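Search this repo Go

# Matura – suturing demos for imitation learning

Hi, and thanks for looking! Matura is the set of teleoperated suturing recordings I've been putting together so that a policy can learn to throw stitches with two surgical instruments. It grew out of Bosora, my earlier (much smaller, much messier) set of needle pickups, and it loads with the same reader, which is called Vamia. If you already have Vamia installed you can skip straight to the folder layout.

Everything is cut into short episodes. One episode is one piece of the job: pass the needle, pull the thread through, tie, tidy up. I went back and forth on this and tried whole closures first, but they were so long that any small fumble in the middle spoiled the lot, and I got tired of throwing away good knots. Each episode has synced video, joint positions for both arms, jaw angles, and a one-line text label that I typed in by hand.

There are wrist views as well as the fixed view. They wobble and they blow out to white pretty easily, but my early training runs liked them a lot more than I did.
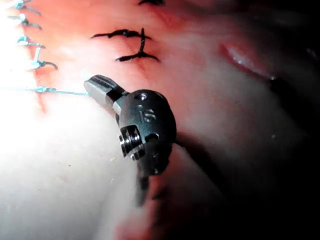 Do I need the wrist views to train anything useful? The fixed view plus joint positions is enough for thread pulling and for plain reaching, so start there if disk space is tight, and add the wrist streams when you get to tying.

## What's in the download

Release 1 went up on January 14, 2021 and has 2,000 episodes in 14 shards. Shard 13 is the odd one – I kept all the failed attempts there, on purpose, with their own labels (dropped needle, thread slipped, wrong side, gave up). Please don't mix it into your training split without looking at it first. I did that once and got a policy that was really good at dropping needles.

Folders look like this:

- `episodes/` – one subfolder per episode, video plus a small state file
- `labels/` – the text labels, plain and ugly, one per line
- `splits/` – train, val, and a held-out list of 50 episodes
- `tools/` – trimming script, viewer, a thing that checks timestamps

The labels use my own words, so "left" and "right" always mean left and right in the fixed view. I know some people go by the operator's hands. If that's you, the viewer has a flip option for the text.
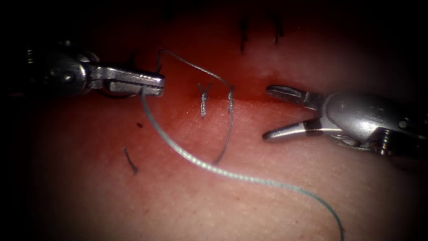

*Fixed view: left jaws holding the thread, right jaws open.*

## Stuff to know before you train

Thread is the hard part. It's thin, it loops over itself, it wanders out of view and comes back somewhere else, and there is no thread annotation in this release. I started tracing it by hand and quit after one evening. If you want to have a go with your own tracing tool I'd love to see what you get, open an issue!

Timestamps are good within an episode but don't compare clocks across shards, the recorder got restarted plenty of times. A few episodes also have a frozen first frame. The trimming script drops those, just run it once after unpacking.

Lighting is strong in the middle and falls off toward the edges. I left it alone (no brightening, no color fixes), so whatever augmentation you like is fine by me.

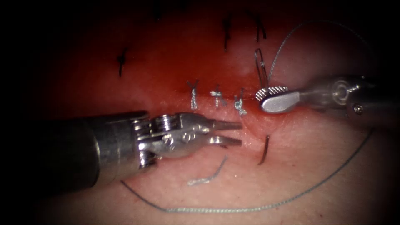
I don't reset the pad to a blank state between episodes, and that was a deliberate choice. A policy that has only ever seen a clean wound gets confused the minute there is any old work in view, and my first Bosora models were hopeless that way. So expect clutter: you'll get frames with three silvery knots in a row along the incision and three darker stitches further back, plus a loose scrap of frayed thread lying under the left jaws. If your detector grabs the scrap when you ask for the working strand, that's a useful thing to find out early. The `clutter` field in the state file is my rough guess on a low/medium/high scale, and I wouldn't lean on it too hard.

## Names, versions, odds and ends

The baseline config is called Başaran. Some unzip tools mangle the ş, so if the loader says it can't find the file, rename the folder to `basaran` and it'll pick it up.

I'm hoping to have a second release in February with more tying episodes, and maybe better labels for the tail end of each pull, where I was pretty sloppy. This is for research on robot learning only, please don't treat any of it as a guide to closing wounds on people.

Bugs go in the issue tracker. Include the shard number and the episode folder name or I'll just end up asking you for them.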